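Version 2 of our bench rules for the Trurnorent cell went up in June. It fits on one page, down from 144 lines, and most of what I cut repeated the arm manual.

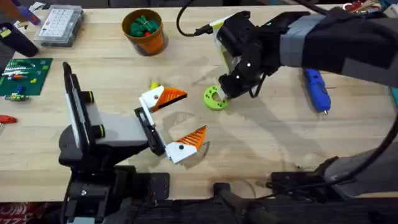
Rule 2 is the one people argue about: the shared zone belongs to one arm at a time, and the other holds outside it until released. Nyokabi Swai wanted a minimum gap of 100 mm between grippers, measured fingertip to fingertip. That fails as soon as one arm carries something — a ring hanging from the fingers, like the lime-green one, extends the envelope below the tips. The gap is now measured from the payload. Cables count as part of the arm.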